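The Long Afterlife of the Shape Block

January 2020

Every toy box has a bottom, and at the bottom of it are blocks. The dolls lose their hair, the trucks lose their wheels, and the blocks simply sink, waiting for the next child or the next garage sale.

I started paying attention to them when I inherited a bag from my sister's attic in Novham. It held 12 pieces from what must have been three different sets, among them a star, two cylinders and a triangle with tooth marks on every corner. The lid they were meant to drop through was long gone. Without it, a shape sorter is just shapes, and they're a lot more fun.

Ackermann, the secondhand toy shop on the main street, keeps its strays in a drawer under the register. Stars go first. Hexagons hang around for months, possibly because small children suspect them of being circles that didn't try hard enough. The price is the same for all of them, which strikes me as unfair to the star.

There is an etiquette to playing with blocks as an adult. You say you are testing them. You clear a good flat board, tip them out, and within a minute you are sorting by color, yellow with yellow, green with green. Then you notice that a red star and a green star have more in common than you'd allowed, and the whole system has to come down. 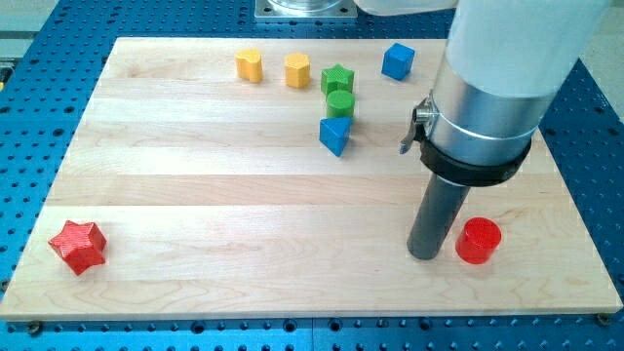 My nephew has no such trouble. He sorts by a principle of his own, under which a cylinder is a person and a star is the person's dog. The triangle is a house if it's lying flat, and bad news if it isn't. I asked what the hexagon was. He looked at it for a while and said it was a hexagon.

I have since bought another one from the drawer. It was lonely in there, and I had change.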